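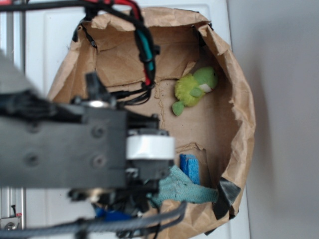

29.03.2018

Arbeitstagebuch Greiferevaluierung, Aufbau Papiertüte

Der Vergleich der beiden Greifer wurde heute mit dem Modell von Cavetti fortgesetzt. Die Steuerung blieb gegenüber der Vorwoche unverändert, ebenso die Firmware. Angepasst wurde lediglich die Werkzeugdefinition, weil der Cavetti-Greifer länger baut als das Modell von Martinelli und der Anfahrpunkt über der Tüte andernfalls zu tief gelegen hätte. Der neue Wert ist im Parameterblatt eingetragen.

Als Objekte dienten wie bisher das grüne Plüschtier, der blaue Schwamm und das türkisfarbene Tuch. Die Lage in der Tüte wurde vor jedem Durchgang von Hand hergestellt: Plüschtier hinten rechts an der Papierwand, Schwamm hochkant weiter unten, Tuch darunter bis zum rechten Rand. Das schwarze Klebeband am Tütenrand bleibt bis auf Weiteres Bestandteil des Aufbaus. Ohne die Fixierung klappte das Papier in den Vorversuchen wiederholt nach innen und verdeckte der Kamera die Sicht auf das Tuch.

Am Vormittag wurden 94 Greifversuche gefahren. Beim Schwamm gab es wenig zu beanstanden. Der Griff an der Schmalseite hält auch bei verminderter Schließkraft, sofern die Finger nicht zugleich Papier mitnehmen. Beim Plüschtier ist das Ergebnis uneinheitlich. Die Finger greifen gut in den flauschigen Körper, der glattere Kopf rutscht dagegen häufig weg. Es wird vorgeschlagen, den Greifpunkt künftig fest auf den Rumpf zu legen und die Vorgabe aus der Bildverarbeitung an dieser Stelle zu übersteuern.

Am schwierigsten bleibt das Tuch. Der Cavetti-Greifer fasst es zuverlässiger als das Modell von Martinelli, hebt aber in etlichen Fällen den Tütenboden mit an. Der abgerissene Papierstreifen am Boden verschlimmert dies vermutlich. Ein Austausch der Tüte wurde erwogen und verworfen -- die Versuchsreihe soll mit demselben Exemplar abgeschlossen werden, damit beide Greifer unter vergleichbaren Bedingungen beurteilt werden können.

Um die Mittagszeit musste der Betrieb unterbrochen werden. Das Kabelbündel am Arm lag bei der Rückzugsbewegung zu nah am oberen Tütenrand und streifte 2 Mal das Papier. Die Führung wurde gelockert und neu ausgerichtet. Eine dauerhafte Lösung steht aus; die von Skanness angebotene Schlauchführung ist für diesen Armtyp laut Datenblatt zulässig, aber noch nicht bestellt. Nach dem Umbau wurden 12 Leerfahrten ohne Kontakt aufgezeichnet und der Aufbau wieder freigegeben.

Die Gesamtzahl der protokollierten Versuche im Projekt Fillus liegt damit bei 1569. In der Auswertung sind die Durchgänge vor dem Umbau gesondert zu kennzeichnen, insbesondere jene mit Papierkontakt. Für den Martinelli-Greifer fehlen noch die Wiederholungen mit geringer Schließkraft. Sie waren ursprünglich für diese Woche vorgesehen und verschieben sich auf die Zeit nach Ostern. Der Zwischenbericht im Juli ist davon nach jetzigem Stand nicht betroffen.

Offen ist weiterhin die Frage der Kamera. Die feste Perspektive genügt, solange der Greifer außerhalb der Tüte steht. Fährt er ein, verdeckt er das Tuch zum Teil, und die Schätzung der Greifhöhe wird unsicher. Eine zweite Kamera am Handgelenk würde Abhilfe schaffen, verlangt aber ein weiteres Kabel im ohnehin vollen Bündel. Eine Entscheidung ist heute nicht gefallen -- der Punkt wird in die nächste Besprechung übernommen.

Anlage um 17:40 Uhr abgeschaltet, Fingerbeläge gereinigt, Daten auf das Projektlaufwerk übertragen.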